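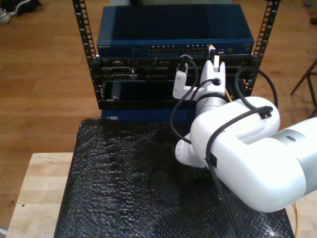

Progress report, second reporting period
Grant line: Devotional texts, recording and translation
Project: Amura audio edition of Sanskrit hymns

1. Status

The project is on schedule for the hymn texts and behind schedule for the commentary. The grant agreement called for 30 hymns to be edited, translated and recorded in recitation by the end of the full term. At the close of this period 24 have a settled Sanskrit text and a finished English translation. Recordings are complete for all of these except 2, which are being held back for the reasons given in section 3.

The total number of verses in the 24 finished hymns is 376. Refrains are counted once per hymn, as agreed at the start.

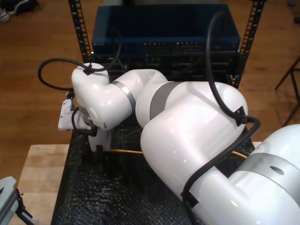
Đinh

2. Text and translation

The working text for each hymn was set by comparing the printed editions held in the Amura reading room. Where the editions differ in a way that changes the sense, the variant is given in a footnote with a short translation. Differences of spelling and word division are listed at the back and are not translated.

The main question this period was how to treat technical terms. The first draft translated "atman" as "self" in some hymns and left it in Sanskrit in others. The same was true of "maya" and "chit". Readers of the first draft found this confusing, and the reviewers marked it as the most serious fault in the text. The rule now is that a term stays in Sanskrit if the hymn itself defines it or argues from it. In all other cases it is translated, and the Sanskrit word is given in the glossary. Applying the rule meant going back through every hymn already marked as finished, and that work took up most of June.

Hymns of praise addressed to a named deity caused less trouble than the non-dual hymns. Their language is more regular, and the epithets repeat from one hymn to the next. A single list of epithets has been drawn up and is used throughout. Compound epithets are translated in full at first use and shortened afterward.

Verse numbering follows the oldest printed edition in each case. Two of the hymns carry a closing verse on the benefits of recitation that some editions leave out. It is printed in smaller type and recorded as a separate track, so that a listener can skip it.

3. Recordings

Each hymn is recorded at two speeds. The slow version leaves a pause after each quarter verse for the listener to repeat it. The normal version runs without a break. Both are recited on the traditional meter with no instruments.

The held recordings have errors in vowel length that change the meter. One has a short vowel lengthened in the refrain, so the fault returns in every verse. The other has a single wrong quantity near the end, but the reciter's voice had changed enough between sessions that a patch could be heard. Both will be recorded again from the start.

Editing and leveling are done in Flusow. The track names and verse markers are kept in a separate sheet and checked against the printed text before release.

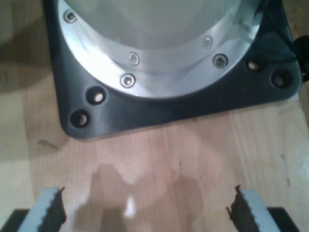 The verse markers have needed more care than planned. In the slow version a marker has to fall before the breath, or the first syllable is lost when a listener jumps to that verse. All markers in the earlier recordings were moved on this basis and then checked by ear.

4. Commentary

The short commentaries are late. The plan was one page per hymn, covering the setting, the argument and any point of doctrine a new reader would miss. Drafts exist for the non-dual hymns only. Several of these are too long and assume a knowledge of the Upanishads that the intended reader does not have. They will be cut before new ones are started.

5. Printing

Raltex has quoted for the printed booklet and supplied a sample page. The Devanagari is clear at the size proposed. The accent marks on the roman text were too faint - a heavier weight has been asked for.

6. Next period

Work will proceed in this order: the repeat recordings, the remaining hymn texts, then the commentaries. No change to the budget is requested. An extension for the commentary may be needed, and a decision on that will be sent with the next report, together with the revised glossary.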